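Research > Student Projects > Two-Arm Sorting > Section 5

Last updated: February

By the Starnthorpe student robotics project, February

5. The Tidy-Up Task as a Class Project

5.1 Why we chose tidying

When we sat down to plan the second half of the course at Starnthorpe, we had a long wish list and a short term. The students wanted folding, pouring, stacking, drawing and (this came up every single week) making a sandwich. We wanted something that a beginner could explain to a grandparent and that would still give a strong student plenty to chew on. Putting small things away into a divided bin met both wishes nicely. Everybody has done it, everybody has an opinion about how it should be done, and it is surprisingly hard to do well with a pair of two-finger grippers.

The task as we wrote it for the handout is short. Loose building blocks lie on the table together with other small household and toy items. The arms must put each block into the compartment that matches its color and leave everything else alone. A block counts as sorted when it rests fully inside the correct compartment and the gripper has let go of it. We spent a whole afternoon arguing over that last clause, and we are glad we did, as early drafts let a team claim a point while the block was still dangling from a fingertip.

5.2 Teams and roles

The students worked in teams of 5, and each team had 2 hours at the workcell per session. Inside a team the roles rotated. At any moment one student drove, one watched the table and called out anything the driver could not easily see, and the others kept the written log, prepared the next layout, and looked after the code. We had worried that the log would be treated as a chore, and for the first few sessions it was. Then one team found the cause of a stubborn grasping error by reading back through its own notes, word got around, and the logs became much fuller after that. Some of them are a real pleasure to read.

The teams shared one code base, which we call Plovo. It holds the motion routines, the recording tools and a small set of safety limits that students may read but may not change. Whatever a team wrote on top of Plovo was its own. A second tool, Guthrie, plays a recorded attempt back beside the log so that the team can stop at any point and talk it over. Guthrie began as a weekend effort by former students and still has a few rough corners, including a playback slider that likes to jump backward, but we would not want to teach the class without it.

5.3 Layouts and distractors

Each attempt started from a layout card. The card told the team which objects to set out and gave a rough sketch of where they should go, and we left the exact angle of each object up to the students. This made the attempts a little less tidy to compare with one another, and it also gave us a healthier spread of starting positions than we would have thought up by ourselves.

The objects that are not meant to be sorted, which we call distractors, turned out to be the favorite part of the project. Students brought suggestions to nearly every session. We asked only that a distractor be unbreakable, have no sharp edges, and be large enough that it could not slip down beside the table. Tall distractors changed how the arms had to approach the bin, and small ones with a color close to that of a block gave the vision code its hardest moments (Figure 4).
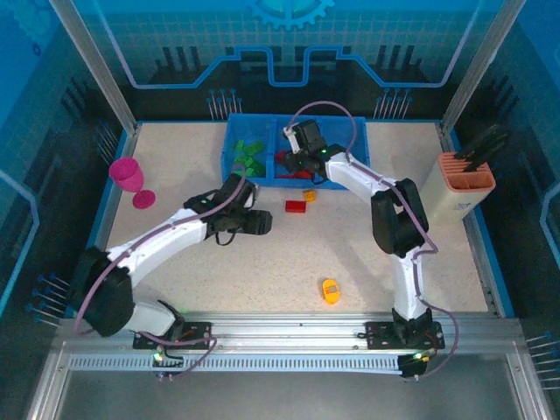
Figure 4. The Vimance workcell during the tidy-up task, with the right gripper over the red side of the divided bin and a pen holder and a plastic wine glass among the distractors.

5.4 What the teams learned

Each team recorded 100 attempts over the term. The scores are discussed in Section 6, and here we would like to say a little about the work itself, because it shaped those scores a good deal.

The first thing most teams discovered was that the two arms get in each other's way over the bin. Several began with a plan in which both arms sorted at once, and nearly all of them drifted toward taking turns, with one arm holding back over the open table while the other made its drop. A few teams went further and wrote a simple waiting rule into their code, and we have since added a cleaned-up version of that rule to Plovo for next year's group.

The second was that a flat block needs a different grasp from a tall one. This sounds obvious on paper, and it sounded obvious to the students too, right up until the fingers closed on nothing. The teams that practiced flat blocks early had a much calmer second half of the term. We now set aside part of the opening session for it, and the layout cards for that session use flat blocks only.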